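Fomitz update teaches tracker to admit when it's lost

Rerkum has put out a new version of Fomitz, the software that turns hand-held gripper recordings into something a robot arm can follow, and the headline feature is that it now complains a lot more. Users who have spent the past year discovering bad takes at training time, several days and one large computing bill later, are said to be delighted.

The update went out in May. It changes how the program works out where each gripper is when the marker cube on top of it can't be seen properly. Earlier versions dealt with this by guessing, smoothly and with enormous confidence. If a person's sleeve got between the camera and the cube, the old tracker drew a graceful curve from the last place it had seen the gripper to the next one, and if that curve happened to pass through a tabletop, so be it.

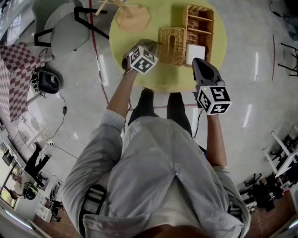
The new tracker scores every stretch of a recording and flags the ones it doesn't trust. Short gaps are still filled in, but anything longer than 200 milliseconds is marked and left out of the planner's diet unless somebody goes in and says otherwise. Rerkum's release notes call this "conservative gap handling." The forum calls it "the nag."

Tabletop work with baskets was the main test case, and it's a mean one. Baskets have sides, handles and slots, and people reach around all three without thinking. They also lean in, which puts a shoulder or a head where the tracker would prefer to have a view. Rerkum says it re-ran 540 old recordings through the new version and that 8 of them, all previously filed as clean, had a gripper travelling through the side of a basket at some point. One of those had been used in the company's own demo.

Left and right are now tracked as separate things from start to finish, too. In the previous release the two grippers could swap names if they crossed over each other quickly enough, and the planner would then cheerfully produce a motion in which both arms changed sides in an instant. On a screen this looked impressive. On hardware it set off the emergency stop, and at Szulc, which packages Fomitz with its own two-armed controller, it had apparently become a way of checking that the emergency stop was working. 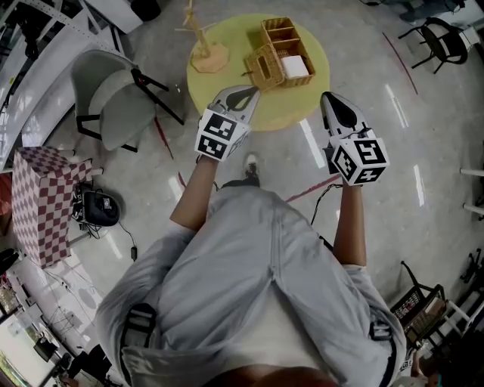 Szulc says its controller will accept the new confidence scores straight away, and will slow the arms down through any section the tracker was unsure of. Owners of the older controller will get the scores as well, in a text file, which they are welcome to read.

There is a new calibration routine, which replaces the old one and takes longer. The operator holds both grippers out over the work surface, turns them slowly, and waits for a tone. The waiting is the sticking point. Early users report that the tone is quiet, that it resembles the one for a failed calibration, and that the setting to change it is under "Display." Rerkum has promised a fix in the next point release and suggests turning up the volume in the meantime.

Not everybody gets a better deal. Recordings made with the first marker layout have to be converted before the new version will open them, and conversion only goes one way. The Zukau group, which has an archive of almost 1000 takes in the old format, has posted a script that does the lot overnight and keeps a copy of the originals. Its instructions run to a single line, followed by four paragraphs on why you should make your own backup anyway.

The group has also asked for the ability to switch the flags off entirely, arguing that its older material was perfectly good enough before it was being graded. Rerkum has declined, although it did add a slider. At its most relaxed setting the slider hides the warnings from the timeline and puts a small grey number in the corner of the window with the total. Clicking on the number brings the warnings back.

The update is free for anyone on a current licence. Rerkum recommends finishing any recordings in progress before installing it, and says the planner will need to rebuild its cache the first time it's opened. The progress bar for that step has been rewritten as well, and no longer goes backwards.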